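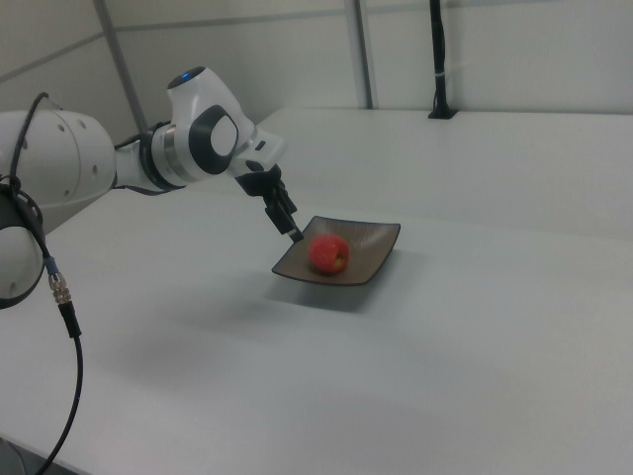 Unit 2: Setting Up and Looking After the Tabletop Pick Cell

Lucero course, lab handout, revised 21/09/2023

2.1 Scope
These notes cover the mounting check, cable routing, gripper alignment and routine care of the arm in the Fanness lab. Programming is dealt with in Unit 3. The work order number for the cell is 3130; write it on every log sheet.

2.2 Before power-up
Check that the base bolts carry their paint marks and that the marks line up. A broken mark means the bolt has moved and must be retorqued to the value on the cell card. Wipe the tabletop. Grit under a dish tilts it enough to spoil a taught height.

2.3 Cables
The cable must hang in a free loop through the full travel of every joint. Jog each joint to both limits at slow speed and watch the loop. It must not pull tight, rub on a collar or drop below the table where it can catch. Turn metal connectors by the ring only, never by the cable. If the strain relief has slipped, stop and reseat it before going on.

2.4 Gripper alignment
Mount the gripper on the flange and tighten the screws crosswise in two passes. Close the fingers. The tips should meet evenly along their length; a gap at one end points to a bent finger or a dirty seat. Set the tool center point again after any finger change – the old value is not good enough, even with fingers from the same batch.

2.5 Clearance over a dish
Teach the approach point above the rim, then lower in small steps. The rim, not the object, is usually the first thing a fingertip hits when the tool is tilted. For round objects such as fruit, teach the grasp at the widest part and keep the force at the low setting.

2.6 Routine care
Each shift: wipe the fingertips, look over the cables.
Every 2000 cycles: check flange screws, finger play and joint collars for grease.
Every January: full inspection by Jodier, with a backup of the controller saved to the Umum server first.

2.7 For the lab session
Bring the cell card and a blank log sheet. Work in pairs, one person at the stop button whenever the arm is live.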